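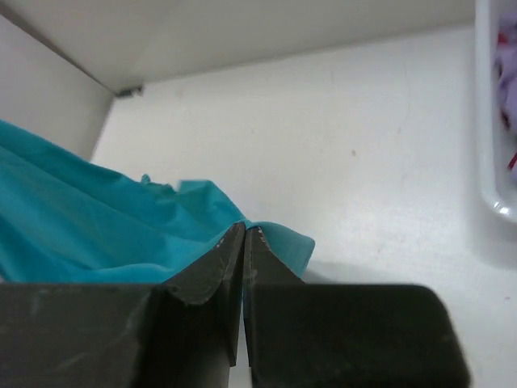 The Fultholm wash-house: notes for the October talk

Start on time. Forty minutes, then questions. Water on the lectern before people come in. Check the microphone with Florêncio.

Opening

Good evening. I'm going to talk about the public wash-house in Fultholm, which stood at the bottom of Narnino Street until it was pulled down for the bus station. Ask who remembers it. Ask who was sent there with a pram. Don't let this run on, as last time it took up half the evening.

Say where it was. The front door faced the canal. The boiler house was behind, with a chimney you could see from the Tusville road. The slipper baths were on the left as you went in and the laundry was on the right. Separate entrances, separate tickets. Most people in the town used one side or the other, and a lot of families used both on the same trip.

Why it was built

The streets between the canal and the railway had more than 400 houses and very few had a tap indoors. Water came from a standpipe in the yard. On wash day you carried it in, heated it in a copper if you had one, and carried it out again. In winter the washing hung in the kitchen for days.

The council argued over the cost for years. The minutes are dull but there is one good page, where a member says that if people are given hot water they will only want more of it. Read that out. Pause.

The land came from Figueiredo, the dye works next door, who sold it cheap on condition that the wash-house took its steam from their boilers. This worked well for the first few years and then the works went on to short time and there was no steam on Mondays. The council put in its own boiler after that. The bricked-up pipe hole could still be seen in the yard wall when I was a boy.

How it worked

You paid at the window and got a brass check with a number on it. The number was your stall. Each stall had two troughs, one for washing and one for rinsing, and a wooden rubbing board. Hot and cold taps, which was the point of coming. You brought your own soap.

After washing you queued for the extractor, a spinning drum worked off a belt. An attendant loaded it. You weren't allowed to touch it. Then the drying horses, which were tall racks that slid out of the wall on rails. You hung your things on the rack, pushed it back into the hot chamber and waited. People remember the heat when the rack came out, and the noise of the rails.

Mention the rule board. No children under the age of three in the drying room. No dyeing. No washing for hire, a rule that was broken every day of the week. Several women in the stalls near the door took in washing for shops and boarding houses and everybody knew it. The superintendent's daybook has the same four surnames warned again and again and no sign that anyone was ever turned away.

The daybook

This is the main source, so give it some time. It is in the library at Tusville, in the local collection, and you can ask to see it on any Tuesday. It covers the middle years of the laundry. The superintendent wrote down takings, coal, repairs and complaints. The handwriting changes half way through and the second hand is much easier to read.

Read the three entries on the yellow card. The lost petticoat, the frozen main, and the one about the dog.

In a good week they sold 900 tickets on the laundry side. In a poor one it could be half that, usually because of a holiday or a broken boiler. Don't read out the table of takings. It is in the handout.

Folding and mangling
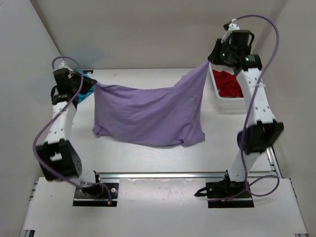
Sheets were the last job and the one nobody could do alone. You found a partner, often the woman in the next stall, and she did yours and you did hers. Carla Khalaf's mother went every week and taught her the way of it: take a corner in each hand, step back, pull, and then pull again on the slant before you fold. On the screen you have a purple cloth held up by its two far corners, with the top edge sagging in the middle and soft wrinkles running across it on the slant. A sheet in that state would not have gone near the mangle. You pulled until the dip was out of the top edge, and then you brought the corners together and walked in to meet each other.

If there is time, get two people up to do it with the sheet from my bag. Ask for anyone who has done it before. Let them talk while they do it.

The mangle itself was box type, very heavy, and it was kept in a side room with its own queue. You could skip it and iron at home. Carla says her mother always skipped it for shirts because of the buttons.

Who went there

Mostly women, mostly on the same day each week. People kept to the same stall if they could. Places in the queue were held by leaving a bundle on the bench and there were rows about it. I have five or six recorded accounts and they all bring up the rows before they bring up the washing.

Men came to the baths side on Friday nights. There was a towel with the second class ticket but it was a small one. First class had a bigger towel and a mirror. The water was the same.

The end of it

Two things finished the laundry. The council houses up the hill had their own boilers and sinks, and the people who moved there didn't want to walk back down with a load. Then the launderette opened by the market. Takings fell every year from then on. The baths side lasted a bit longer.

There was a petition to keep it open. It got a fair number of names but the roof needed doing and the money wasn't there. The troughs went for scrap. One of the drying horses went to a farm and was used as a gate, and may still be there. If anyone knows the farm, I'd like to hear.

What is left: the foundation stone, now in the bus station wall behind the timetable; a few brass checks; the daybook; and the name Baths Lane.

Close

Thank Florêncio Serrano for the hall and the slides. Pass round the brass checks, and count them back in. Handouts by the door. Ask people to write their name and stall number, if they know it, on the sheet of paper next to the tea.

Questions I usually get: what did it cost (see handout), was there a fire (yes, small, coal store), and did the canal ever flood it (cellar only).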